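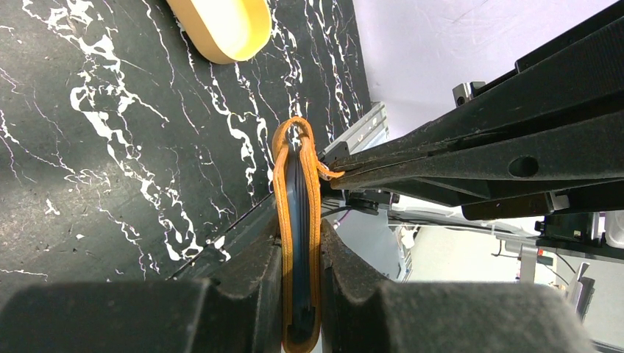 Orange strap, blue thing in the middle, a gripper at the loose end.

January 14, 2025

Back from Skirkport with cold feet and a head full of robot arms. I said I'd write it all down before bed, so this is going to be a ramble and my tea's already going cold.

I went over to Dateck because I've been going on for months about whether a machine could do any of my jobs yet. I don't mean the clever ones. I mean emptying pockets, putting cards back in the holder, getting straps round things, the stuff that eats an afternoon in the shop and then starts all over again when I get home. We had 374 orders to pack in August and I would have handed the lot to a toaster if it had offered.

The strap is what I keep thinking about. I do straps all day long and never give them a thought, you just hold the thing with one hand and fiddle with the other. But a strap is floppy! It hasn't really got a shape until you pull it, and then the end goes wherever it likes. One gripper has to hold still while the other goes after a little tail of orange, and I stood there with my own fingers twitching (I had to put my hands in my pockets in the end). I was properly impressed by how near the tip gets to it. I also thought, well, I'd have done the whole box by now.

I asked what it would cost to have a pair of arms for the back room and got a very polite non-answer, so I assume a lot. The Simard catalogue on the side had a folding machine in it for 800 pounds, which does one thing and does it all day. That's more my level. I've still got the Flastex tape gun that jams every 200 boxes, so maybe I should sort that out before I start dreaming.
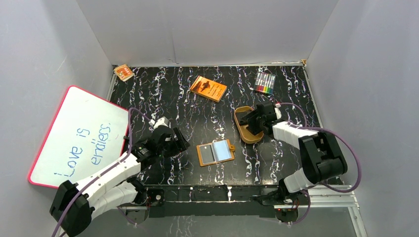
I liked that it was ordinary bits and pieces on the table, the sort of clutter I'd have on mine. Felt pens, a paperback, a card holder lying open with a card either side. "Love is endless." on the whiteboard, in blue, which cheered me up no end, though so are the cables, by the look of it. Purple ones, looping all over the arms. I'd have my foot through one before the first tea break.

Cards are another one I'd never have thought of as hard. Picking one up off a flat surface is horrible even for me if I've just cut my nails, I end up sliding it to the edge of the counter. And then it's got to go into a slot barely wider than itself. Try doing that with two big blunt fingers and no nails at all.

So, can they do chores yet? My answer tonight is some of a chore, on a tidy table, with somebody patient standing by. I couldn't see one coping with our back room, where the table is under other tables. But I went in expecting to laugh and I came out wanting to go again, and I've asked if I can come back with a bag of our own straps, the nasty thin ones with the plastic buckles.

Train home was 2 carriages and packed. Must ring the landlord about the shutter, and buy milk.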